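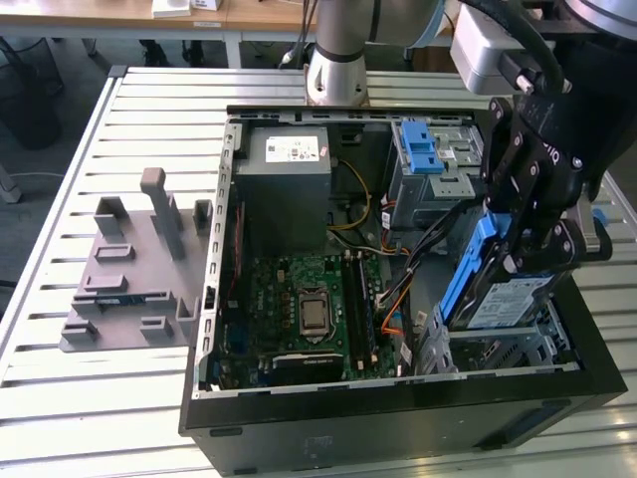
Call for Participants: Gripper and Wrist Camera Trials, Flornville

The Tilmont Lab in Flornville is looking for people to help us compare robot grippers, wrist cameras and controllers on a job we have grown very fond of: taking hard drives out of old desktop computers and putting them back in. The trials start in February, and we'd love to have you with us!

You don't need a degree in robotics. Some of our best operators so far have come from repair shops, dental labs and one very good bakery. What we need is patience, steady attention and a willingness to tell us when a piece of equipment is driving you up the wall. If you have used a robot arm before, great, but please say so on the form so that we can balance the groups.

What you'd be doing

Each participant drives the arm through a set of drive swaps, first with one gripper and then with the other. We are comparing our current gripper with a newer design from Gurer that has softer fingertips. Both run on the same arm and both face the same parts, with the same fixture on the bench. After each block you fill in a short form on how the grip felt, how well you could see, and where you lost time.
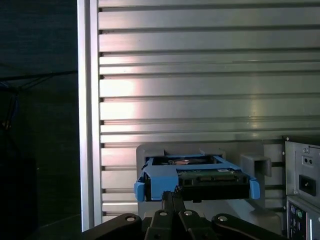
Camera placement is the half of the study we argue about most. A wrist camera gives you a lovely close view, but it also shows you a lot of your own gripper, and operators disagree about whether that helps. Some people line the two fingers up with the connector strip on the drive and go in from there. Others ignore the fingers and steer by the blue tabs on either side of the caddy. We want to watch both habits under both grippers, and then try the same swaps with a fixed camera beside the bench.

The controllers are the third piece. Meenakshi Ahuja has set up a handheld controller and a small tabletop copy of the arm that you move with your own hand, and you'll get a full practice session on each before anything is scored.

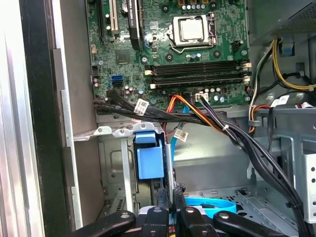

Expect the putting-back to be harder than the taking-out. You are working at an angle in a tight space, and a caddy that is a little bit tilted will let you know about it. Slow is fine. We score careful handling as well as time, and a run you stop because something looks wrong is still a useful run to us.

Time and pay

The study runs for 2 months, three half-days a week. Morning sessions begin at 8:30 and afternoon sessions at 1:15. Participants who take part for the full period receive $3,690, paid in two parts. Over that time you'll complete more than 300 swaps, with plenty of breaks (and the coffee here is good, thanks to Shota Onishi, who also runs the practice sessions). 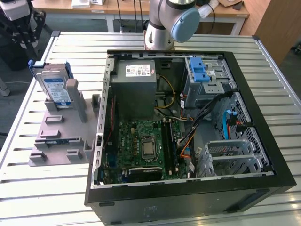
Drive standing in the fixture tray, next to the open computer.

Who can apply

Anyone 18 or older who can sit or stand at a workstation for 40 minutes at a stretch. You should be comfortable reading instructions in English. Glasses are fine, and left-handed operators are very welcome; we have far too few! Current employees of Gurer can't take part.

We record the camera views and the arm's movements during every session. Your name is kept apart from the recordings, and you may withdraw at any point and be paid for the sessions you have done.

How to apply

Pick up a form at the front desk of the Shirazi Building or ask Negin Moradi to mail you one. Tell us which half-days you can do and, in a few lines, about something fiddly you are good at. Forms are due back by noon on Friday. Questions about the equipment can go to Viera Kollár, and questions about pay or scheduling to Bijan Kiani.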